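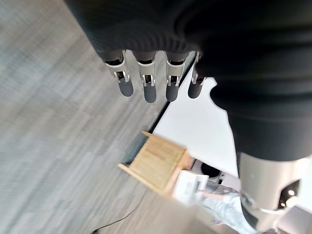

Chapter 6
Hands, Fingers and Everyday Jobs

If you have worked through the last five chapters at a sensible pace, it is probably January by now, your club has a driving base that mostly goes where it is told, and somebody has started asking when you get to pick things up. Well, now you do! This chapter follows the Stoltstead student team through the Polleck project, in which the pupils set themselves the job of tidying a bedroom, and we shall borrow freely from their notebooks, blots and all.

A hard object keeps its shape while you think about it. Cloth doesn't, and a sheet that has been tugged at one corner is a different problem from the one you planned for – so please be patient with yourselves, and with each other, in the early sections.

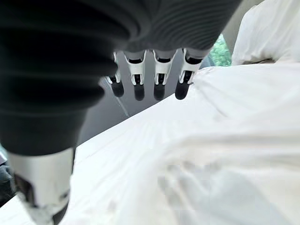
Mei Tillman wrote to us after the first edition to say that her own group had skipped straight to bedding and regretted it, and that she would have any new club spend a fortnight on tea towels first. We have taken her advice, and Section 6.2 is now all tea towels.

Before you begin, look back at your notes on joints from Chapter 3. You will also want the Vodell log sheets, because the Stoltstead team recorded 718 attempts and were very glad, come the spring, that they had written every one of them down.

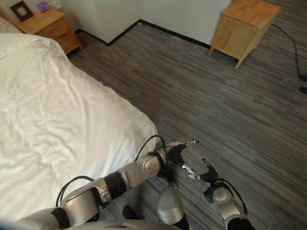
Figure 6.3 Two arms beside the bed, with the hands close together over the carpet.

6.1 Where should the fingers go?

Start with your own hand. Lay a pillowcase on the desk, pick it up by the hem, and write down which fingers touched it first.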